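**Revised reservation policy for the shared kitchen, Kasel Building**

**eltau_office** - Fri 12 July
Members are advised that kitchen reservations will be limited to 48 hours per household each month, effective in August. Requests must be submitted through the Eltau office. Cutlery is to be returned to the drawer after each use.
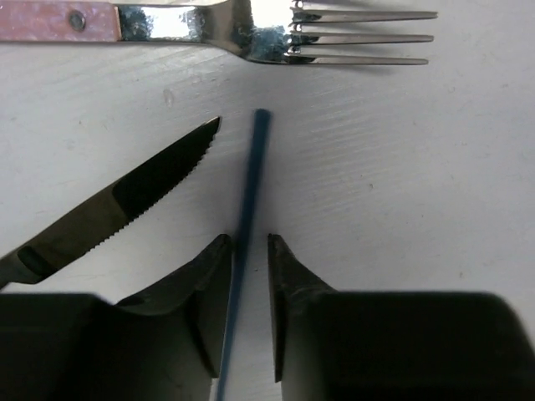
The limit includes time spent cleaning. Unused hours do not carry over.

**teixeira_block**
We respectfully object to the inclusion of cleaning time. The current rules ask each household to leave the ovens clean, and that work can take an hour. It should not be charged to the member.

**unit204**
I must disagree with the previous post. If cleaning is excluded, the next household waits in the hallway. This occurred twice in June.

**eltau_office**
Both positions have been noted. A written response will be attached to this thread. 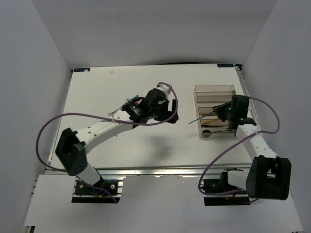

*Reading time: 2 min - 204 words*

The response is as follows. Cleaning time remains within the limit - however, the first 30 minutes after each reservation will not be counted.

**teixeira_block**
That is acceptable for weekdays. We maintain our objection with regard to holidays.

**unit204**
Will the deposit change?

**eltau_office**
It will not.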